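I've kept a paper notebook for household money since I moved out of the apartment on Mansilla Street, and in November I finally sat down and added up a full year of it. The short version is that I spent less on groceries than I thought and a lot more on things I would have sworn I never buy.

The notebook is a plain one with squared pages. Each month gets two facing pages. On the left I write what came in and the bills that don't change much: rent, phone, internet, the bus pass. On the right goes everything else, one line per purchase, with the shop and the amount. I don't keep receipts past the day I copy them in. If I forget something I write "missing" and move on.

Ankica Vukadinović got me started. We shared a kitchen years ago and she kept a book like this on top of the fridge. I asked her once why she didn't use an app, and she said she had tried two and stopped opening both of them within a month. I've had the same experience. I paid for a year of Andton, linked my bank account, and spent more time correcting its categories than I now spend writing. It kept filing my dentist under entertainment.

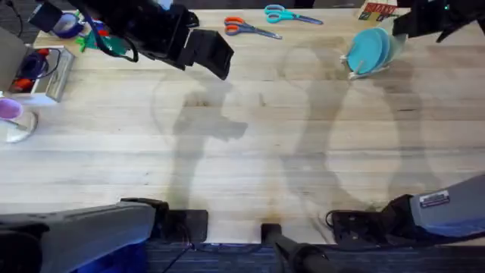
*Light wood tabletop.*

Adding up the year took two evenings. I did it with a calculator and a pencil, and then did it again because the first total was off by $27. The mistake was in March, where I had carried a number over from the wrong page.

Groceries came to less than I had guessed. I do one big shop at Canard every second week and small ones in between, and the small ones are where it gets away from me. If I go in for milk I come out with milk, bread, and a bag of something. I knew that already, but seeing the lines stacked up was different. The big shops hardly vary all year.

Coffee out was $310. I had expected that one to be bad and it didn't bother me much. Most of those lines have a person's initials next to them, so I know I was meeting someone. I'm leaving coffee alone.

The one that did bother me was what I'd been calling "house." I started that heading for light bulbs and dish soap. By the end of the year it had $586 in it, and a good part of that was storage boxes, drawer dividers, hooks, and a second drying rack. I was buying things to put other things in. Some of the boxes are still empty and stacked inside each other in the hall closet. I bought a set from Stilteo in May and another set from them in August, and I can't tell you now what the second set was for.
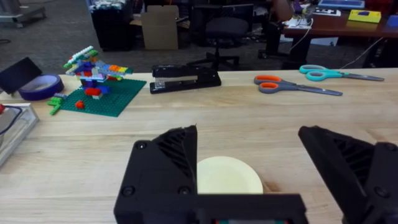
So I've made a few changes for the new notebook. "House" is now split in two. Supplies are things that get used up and have to be bought again. Everything else in that group goes on its own page at the back, and I write it there before I buy it, with the month. If it's still on the page at the end of the next month and I still want it, I can get it. So far I've put down a shoe rack, a better can opener, and a lamp. I bought the can opener. The old one had stopped turning and I was getting into cans with a knife.

I also dropped the "missing" lines. They added up to $59 over the year, and I'd been treating them as nothing. Now I count the cash in my wallet when I write up the day, and if it doesn't match I sit there for a minute and try to remember. Usually I do. It's nearly always parking or a snack.

Natalina Bianchini wrote to me after my last post and asked how I handle yearly bills, like insurance. I do it the simple way. I divide the bill by twelve and write that amount on the left page every month as if I'd paid it, and move the money to savings the same day. When the bill comes I pay it from there and write a note with no amount so I don't count it twice. The first year is awkward if the bill is due in three months, and I had to make up the difference out of my vacation money.

She also asked whether I round. I don't, but I don't think it matters. Ankica rounds everything up to the next dollar and says she comes out a little ahead at the end of each month.

The new notebook is the same kind as the old one, except that the squares are slightly smaller. I'm on the second page and my sevens already look like ones. I may go back to the store and see if they have the other size.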